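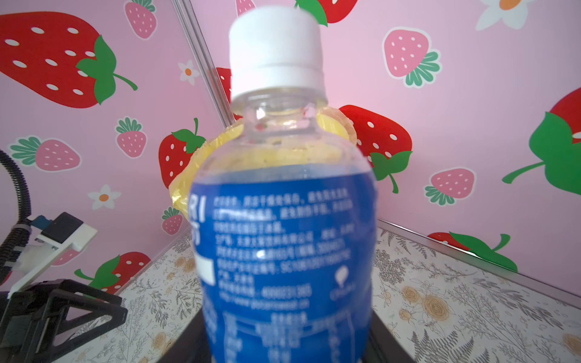 Steering by hand for an hour is easier than people expect, and rejecting your own bad takes is the part that needs practice, according to Wiesława Żak. Applicants should weigh the second half of that remark more than the first.

Teleoperation Demonstrator (part-time, fixed term)
Undside, Stirville site
Posted Monday, March 9, 2026

Undside records manipulation demonstrations for policy training. An operator moves the arm by remote control, the gripper does the work, and the wrist camera and joint data are logged together. We are hiring demonstrators for the bottle handling set. The work covers picking single bottles that stand upright, picking from piles, and regrasping after a slip.

The set now holds 3127 recorded episodes, of which 2827 passed review. The position runs through November.

What you will do
Operate one arm per shift using a leader arm or a handheld controller. Both are in use and you will be trained on both.
Record episodes from a written task card. The card gives the target object, the start pose and the end condition. It does not give the path - the path is yours.
Mark each episode as pass, fail or unsure before starting the next one. Unsure is an accepted answer.
Reset the enclosure by hand between episodes and change the object layout when the card says so.
Write a short note for any episode in which the gripper touched something other than the target.

What the motion should look like
Slow approach, one clean close, short lift, pause. A pause of one second before release is required on all cards. Do not nudge a bottle into position with the back of a finger unless the card is marked "contact allowed." Operators who come from gaming tend to correct too often in the last inch, and the policy learns the jitter along with the grasp. We spend most of the first week on this.

Pile cards are paid at the same hourly rate as single-object cards and take longer. There is no episode quota on either.

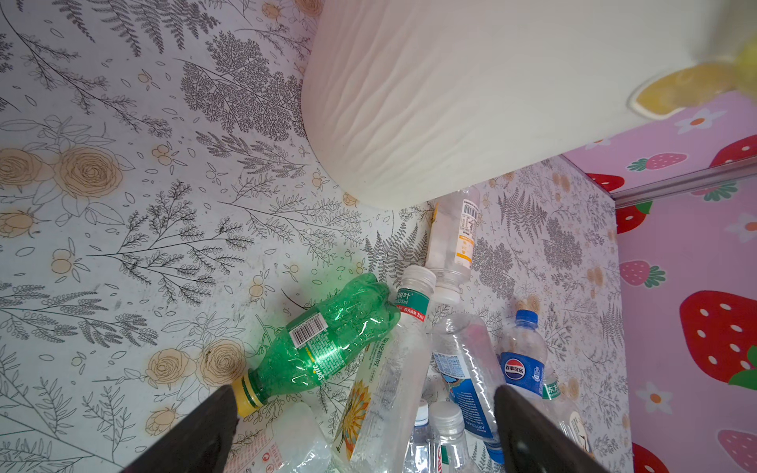
Do you pick the top bottle first or the one the card names, even if it is half buried? Libor Říha sent us that question after the last posting. The card decides. If the named bottle cannot be reached without moving another one, log the episode as blocked and go to the next card. Clear bottles lying against each other are the hardest case for depth judgment from the wrist view, and new operators are kept off those cards until they have passed 376 single-object episodes.

Requirements
Steady use of both hands for sessions of 45 minutes.
Normal or corrected vision, including color vision. Cards refer to targets by cap and label color.
Able to read and follow written procedures in English. Many labels in the object set are in Chinese; reading Chinese is useful but not required.
Age 18 or over.
No robotics background needed. Prior teleoperation or lab bench work should be listed if you have it.

Hours and terms
18 hours per week in blocks of three hours, mornings or afternoons. Training is paid at the full rate. Breaks between sessions are paid and may not be skipped. Work is on site only; we do not offer remote operation from home.

How to apply
Send a resume and one paragraph describing a manual task you have done repeatedly and how you checked your own results. Address it to Irena Krajewska, Demonstration Group, Undside, Stirville. Selected applicants are invited to a 40-minute trial on the leader arm. Questions about the trial or access to the building go to Shona McPhee at the same office.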